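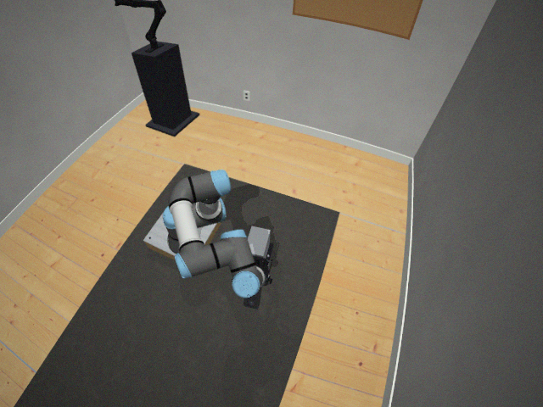

Slide 1. Arm, mat and lever box in the simulated workshop, seen from above.

Hello everyone, and thanks for coming out to Gulham on such a warm evening. (Wait for the chairs to settle.)

Start with what we're building. Brukeck is our shared workshop's home-grown project to get an arm to pull a lever. One lever, on one small box! It sounds tiny, and I have loved every evening of it.

Say early on that everything on screen tonight is simulated. The real arm is still in bits on my bench at home, and I've been doing the learning in software first. Ask who has used a simulator before. If it's most of the room, skip the next bit.

Quick version: you give the computer the shape and weight of every part, tell it how each joint can turn, and it works out what happens when things touch. It's a brilliant way to make mistakes. I drove the fingers straight through the floor in my first week and it cost me a cup of tea.

The arm has six joints. Point at the pale blue caps, which make the joints easy to spot from the back row. Then talk about the room. I put in a wooden floor, skirting boards and even a sculpture in the corner, and I had far too much fun doing it. The useful part is that you get a feel for how much space the arm needs when it folds up.

Next, the lever. Slow down here, this is the bit people ask about. 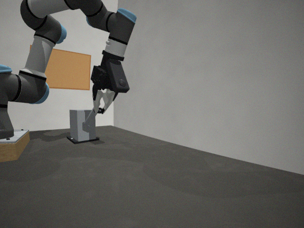
The target is the black knob on the end, and the two fingers have to come down on it from above. My first go had the hand coming in from the side, and the wrist ran out of turn well before the lever ran out of travel. Coming from above gives the wrist far more room.

There's a snag, though. A lever moves in an arc, so the hand has to follow a curve as well. If it goes in a straight line the knob slides out of the fingers, or the solver throws a fit and the whole arm starts to shake. (Do the shaking with my own arm. It got a laugh at Mostow.)

What I do now is work out where the pivot is, draw the arc from there, and chop it into 88 little steps. The arm goes through them one after another. I tried fewer and it was jerky. I tried loads more and my old laptop sounded like a hairdryer.

Grip strength next. I call the control script Viklund, and it has one number in it for how hard the fingers squeeze. Too soft and they slip, too hard and they can't swivel round the knob as it moves. Finding the middle took an entire weekend and I'd happily do it again. 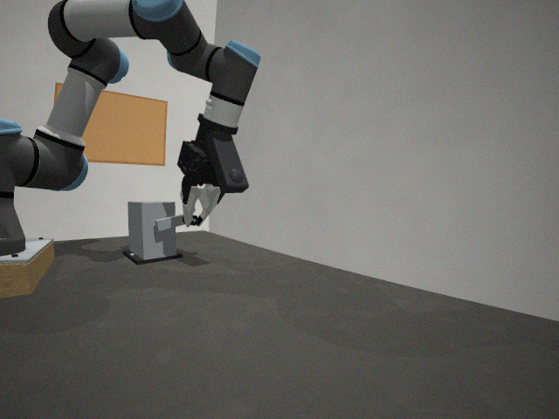 Mention the base plate under the box. In an early version I forgot to fix it down, so the arm dragged the box along the floor instead of moving the lever. Check what is fixed and what is free before you blame your code! I lost two evenings to that.

Numbers, for those who like them. I've done about 118 runs since August, and I keep a note of each one in a plain text file: start position, grip setting, what went wrong. Read out a couple of the daft ones if there's time. "Missed completely, waved at wall" is a favourite.

What's next: moving the box to a new spot before each run, so the arm can't just learn one path by heart. After that, the real thing. I want the bench version bolted down and turning its first joint before winter, and I could do with a hand on the wiring. Anyone who's handy with a crimping tool, please come and find me at the tea table.

Questions. Likely ones: can you do this on a cheap laptop (yes, slowly), do you need to be good at maths (school geometry gets you a long way), can I have the files (yes, bring a memory stick).

Leave the last slide up during questions and remember to hand back the clicker.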